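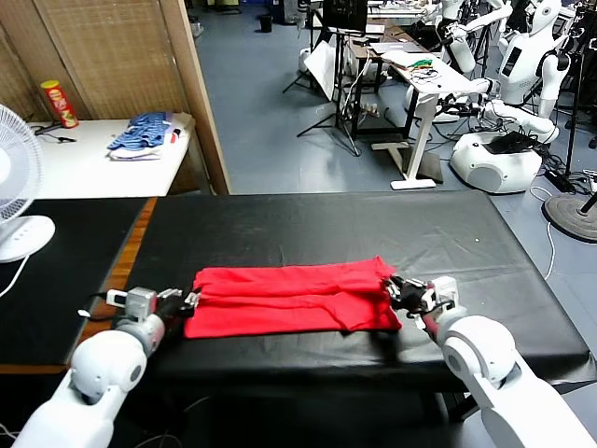

Why not just use a parallel gripper and go home early, one reader of the first release wrote to us, given that a shirt has never once asked for fingers. Fair point. We have a parallel gripper. It picks up a shirt very well, along with the shirt under it and, on a good day, the table cover.

Clallamar Cloth Hands
Data card, version 2

Summary
Clallamar is a set of teleoperated recordings made to compare two multi-fingered hands, the Judik and the Pascu, on folding and straightening clothes. Both arms carry the same model of hand within a session. The arms, the table and the operator's controller stay the same throughout. The clothes do not, as clothes get tired.

What is in it
More than 60 episodes with each hand. An episode starts with the hands off the cloth and ends when the operator calls it, either as a success or with a word we have replaced in the notes by "stopped."
Each episode has head camera video, joint positions for arms and fingers, commanded positions, and a short text note.
Touch readings are included for the Pascu only. The Judik has pads that report touch, in the sense that they report something.

Tasks
Flatten: press one end of the garment down and pull the other until the creases give up.
Fold over: lift a side or corner and lay it across.
Square up: take a garment that is already folded and fix the edges. It was meant as the easy task and has the worst numbers in the set.

What we found
The Judik is stronger and holds a thick seam without slipping. It also has a thumb that closes a little later than the rest of the hand, so a pinch often becomes a scoop. Operators learned to lead with the thumb and then could not stop doing it on the Pascu, where it is wrong.
The Pascu is better at taking a single layer. It loses its zero after a long session and has to be homed again. We lost 12 episodes before we noticed, and they are kept in the folder named drift for anyone who enjoys that kind of thing.
Pressing with spread fingertips worked better than pressing with the palm on both. We had argued for the palm at some length.

Known problems
The table cover is glossy and throws light back at the camera. Depth near the far edge should not be trusted.
The background is a working lab. Fans, stands, other robots and somebody's laundry pile may appear, and they move between sessions. Crop if your model is easily impressed.
Success labels come from the operator, a generous judge before lunch.
Timestamps for the fingers lag the arms slightly in the Judik sessions. The loader corrects for it unless you pass raw.

Files
Sessions are sorted by hand, then task. Calibration sits beside each session. Use the one that matches – they are not interchangeable, and the loader will happily let you find out.

Changes
13/05/2025: second release. Drift folder split out, notes cleaned up, Judik finger limits corrected.
Planned for July: towels.

Contact
Open an issue on the Sarbridge tracker and include the session name.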